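Granmont gripper fault

The Granmont gripper fault was a recurring failure of a tabletop robot arm, known as Stan, at the Brondport test shop. Fingers closed late, or not at all. First logged in October by Laurinda Bettencourt, after 218 pick cycles. No injuries.

Cause was traced to a cable worn at the wrist, where it bent each time the joint turned past 90 degrees. Signal dropped out, the controler kept the last command.

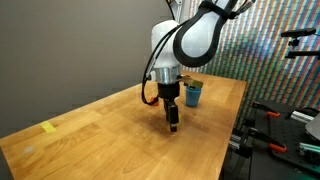

Why didn't the arm stop when the signal dropped?
The controller treated a short dropout as noise and had no time limit on the old command.

A limit of 50 milliseconds was added by Odair Pimentel on Thu 6 February. Cable replaced, slack re-routed. Four later stops recorded, all of them from teh new limit. Whether the same fault affected the older Pollo arm is disputed.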